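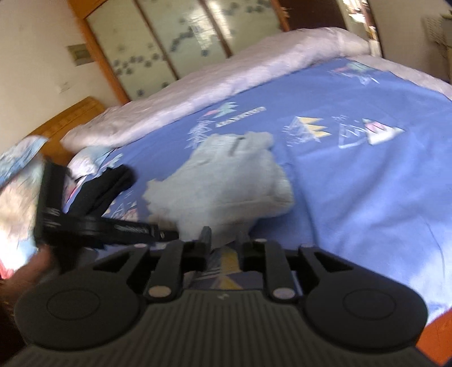

Randgate Supporters Question Club's Account of Quarterback Switch

Print | E-mail

RANDGATE -- The Randgate Football Supporters' Association said in April that it does not accept the club's explanation for benching quarterback Leopoldo Nava, and it asked the front office to release the medical timeline it has promised twice.

The club has described the move as a "planned rest." The association notes that no rest was mentioned before the loss to Makhubela, when Nava threw for 300 yards and took 20 hits. He was listed as healthy the next morning. By 4 p.m. he was off the depth chart.

"We have been told he is fine, and we have been told he needs time," said Mehwish Qureshi, who chairs the association. "Those can both be true, I suppose. I'd like to see the paperwork before I clap for it."

Qureshi also questioned a club survey said to show strong support for the change. The club sent it to 2777 season ticket holders and got 531 answers. It has not published the wording of the questions.

"Most people didn't reply," Qureshi said. "I didn't. Mine asked if I was excited about the future of the team. What was I going to put?"

The association takes no position on who should start against Umance. It does object to the club selling a "new era" ticket package on the strength of one half of football by the backup, played against a Kumico defense that had already pulled most of its starters.

The association is asking for three things: the dates on which Nava was examined, the full survey, and refunds for members who bought the package before the lineup was announced. The club has said it will respond "in due course," the same phrase it used last season about the parking fees. Those fees are still in place.

Print this page | E-mail this release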